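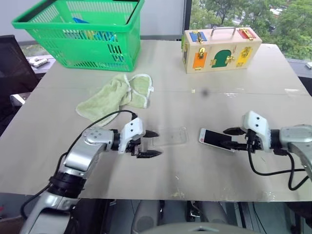
Veronika Fuchs had expected to be bored by the second hour, she told us over a cup of tea, and instead had to be reminded twice that the last bus was leaving. She was one of 284 visitors who came through the doors of the Prilmont workshop on July 18, 2024 for its summer open day, nearly double what the organisers had planned for (the biscuits ran out before noon!).

Most people drifted sooner or later towards the two-armed robot and its table of everyday things, where a smartphone and a clear case had their share of admirers, and so did the wooden box with all its latches. Mihret Teshome, who led the demonstrations, took questions from every age of visitor and seemed glad of the awkward ones, especially those about how long a robot needs to learn a simple job.

Another open day is pencilled in for August, with a longer session for families, and anyone who'd like to come along can leave their name at the Prilmont front desk.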